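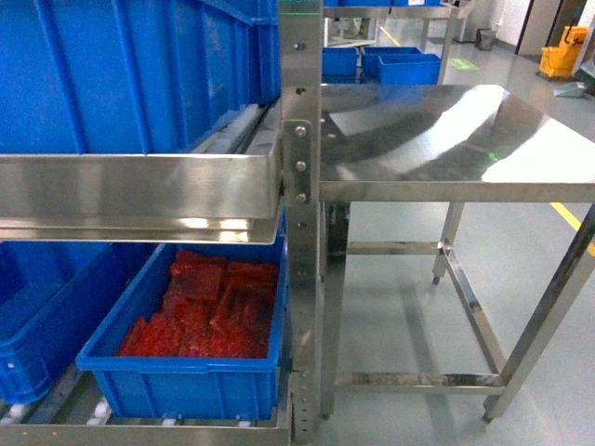
Dagmar Oravec

Bins, racks and the steel table – questions I keep getting

Putting these in one place so I can stop typing them out on my phone between orders. Everything is about the back room at Lirkside, where we portion and pack dry goods. If your room is different then some of this won't fit. Take what's useful.

Why blue bins?

Easy to spot. We don't pack any blue food so if a chip of plastic comes off in the beans, you see it. Also the old ones were white and looked dirty by noon even when they weren't.

Do they all have to be the same size?

No. Tall ones up top, smaller ones on the lower shelf. I'd stick to 2 sizes if you're starting from scratch. We had a lot more than that at one point and nothing nested in anything.

Isn't it backwards, big bins on top?

Got asked this by Reece Horrocks the first week he was here. Depends what's in them. Our big ones hold the light stuff – paper sacks, liners, puffed rice. Flour and sugar go low. If your big bins are heavy, flip it.

How far is the rack from the table?

Right beside it. You turn, grab, turn back. We used to have the rack on the far wall and it was a lot of walking with full bins. Moving it was the best thing we did all year and it cost nothing.

Stainless for both? Isn't that expensive?

Yes and sort of. Bought the rack used, from a bakery in Clitholm that was closing. The table was new. You can get by with coated wire for the rack if it's only dry storage, but for the table don't cheap out. You'll be wiping it all day.

What do you wipe it with?

Warm water, drop of dish soap, clean cloth, then rinse cloth, then sanitizer. Go with the grain of the metal. No steel wool, ever. Somebody used a scouring pad on ours and there's a dull patch I look at every single day.

What about the beam across the front of the shelf?

Gets forgotten. It has a lip folded under it and flour dust sits on top of the lip. Run the cloth along underneath with your fingers hooked. Same for the bolts on the bracket plates, go round each head with a bottle brush. Small holes in the posts – the brush again, or a cotton swab if you're feeling patient.

How often do you empty a bin all the way?

Before every refill. Don't top up. Old product ends up at the bottom and stays there til spring. Use it down, take the bin off, wash, dry, refill, new label.

How do you dry them?

Upside down, propped at one corner so the air gets in. The molded ridges hold water longer than you'd think so check those before you fill. If you're in a rush use a clean dry cloth. If you're in a rush every day, buy more bins.

Should empty bins stay on the rack?

I leave them in their spots. Keeps the place from being taken over by someone's lunch bag. But clean and empty, not half wiped. If you're not sure whether it's clean, it isn't.

Labels – where and what kind?

Masking tape and a marker. Product, date opened, initials. Short end of the bin, so you can read it when the bin is pushed in. We tried printed ones, they curled up in the wash and left glue. Peel the tape off before washing or it turns to mush. Rozália Koubek writes hers in green so we know whose they are, which is fine, any color.

Can I slide bins in from the side?

Front only please. The post is in the way at the corner and you'll catch your knuckles. Ask me how I know.

My shelf wobbles. Help?

Empty it first. Then check the bolts at the post, snug them a bit at a time, top and bottom, don't crank one all the way while the others are loose. Still wobbles? Probably the floor. Check the feet. If a bracket's bent just replace it.

What kind of floor do you have?

Smooth, pale, grayish green. Shows everything, which I've come to like. Came with the building so I can't tell you the product name, sorry, people keep asking. Sweep before you mop or you're making paste.

Do you pack on the same table you portion on?

Yes but not at the same time. Portion in the morning, full wipe down, pack after 2. Darnell Thibodeaux does his in the other order and it works for him.

Anything you'd do different?

More room between the shelves. Tall bins are hard to scoop from when they're up on the rack so they have to come down every time. I'd measure my arm plus the scoop before I measured the bin.

Can I come see the room?

April is best, we're slow then. Send me a note first. Closed shoes, hair tied back, and please don't lean on the table.

Will you add a bit about lids?

Yes, when I get to it. Still arguing with Štěpánka Holub over wether we number them.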